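Checking the sort order before you let the planner run

Updated 20 August 2025

This page explains how to set up the small check step which we put between perception and planning in the sorting task. You need a working Cledach install and one calibrated fixed camera. If the calibration is older than your last change of table or camera mount, do it again first. I lost two evenings on this in December and the software was not guilty.

The task is simple to say. Loose pieces of a puzzle board are sorted by kind into bowls: fish, numbers, shapes. For the planner it is not so simple, because the same kinds of pieces are also standing in the board, and the detector sees them all with the same confidence.

Step 1. Define the regions

Open the file regions.cfg and write one region for the board and one for each bowl. Draw the bowl regions along the inside of the rim, not the outside. If you take the outside, the label on the rim falls into the region and the text reader returns it twice. Give the regions plain names, for example bowl_fish, bowl_number, bowl_shape. The planner sorts them by name in its log, and you will read this log many times.

Step 2. Read the labels before the pieces

Run the label pass alone, with the piece detector turned off:

cledach pass labels --once

Each bowl should give back one class. We keep one label on the rim and a second label lying inside. When a piece lies on the inner label, the reader can return half of a character, so set rim_first = true. The inner label is then used only if the rim gives nothing.

Step 3. Build the state table

Now turn the detector on and ask for the table of states. Every piece gets a class, a region and a flag "home" or "moved". A piece is "moved" when its center is inside a bowl region. An empty slot in the board is written as its own row, with the class of the piece it waits for. 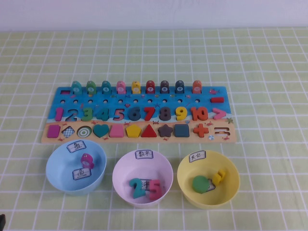

Kálmán Fekete wrote to me that he would drop the empty slots completely, as the bowls already tell you what was moved, and every extra row is one more thing which can be wrong. I understand him, but I keep them. The slot rows are the only way to notice a piece that is in no region at all, for example one that is still in the gripper. For the numbers it is very direct: with the 2 and the 5 in the bowl, the table must have a slot row for 2 and a slot row for 5. If one of them is missing, stop there and look at the detector.

Step 4. Compare and release

The check compares the moved pieces with the slot rows and each bowl's class with its contents. Run:

cledach check --hold 14

The number is how many frames in a row must agree before the planner gets the table. I started with 26 and it was only slow. With 13 or less, the shadow of the arm sometimes passed as a dark piece.

If the check fails

"class mismatch" on the shapes bowl: look at the symbols. Plus, minus and equals have no natural class. In our setup equals is a shape, and you must write this in classes.cfg by hand.

"slot unknown": a slot with a printed pattern is easily taken for a piece. Lower print_weight a little and repeat step 3.

The check does not correct anything by itself. After each change in the files, restart the label pass, as the old classes stay in memory until then.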